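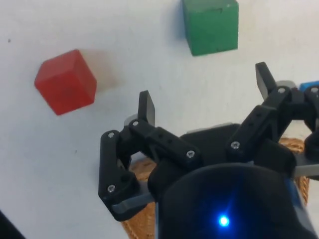

**Figure 3.** A red block and a green block on a tabletop, with a woven basket.

### 3.2 Reading the Ceselberg cycle out of order

The Ceselberg novels are a joy to work with, partly for how little they care about sequence. Talebi, the drowned capital, falls in the opening chapter and is then rebuilt, page by page, through the letters of its exiles. Bakhtiari reads these letters as a second plot running backward under the first, and we find her case very strong. Of the 291 letters in the cycle, 65 are dated before the flood, and they cluster in the last volume – exactly where a first-time reader expects the war with Bristus to end.

Lozano prefers to treat the letters as a chorus. Her reading works beautifully for the Sundedcombe chapters, where up to 125 voices share a single winter, but it has less to say about the lone writer of the final book.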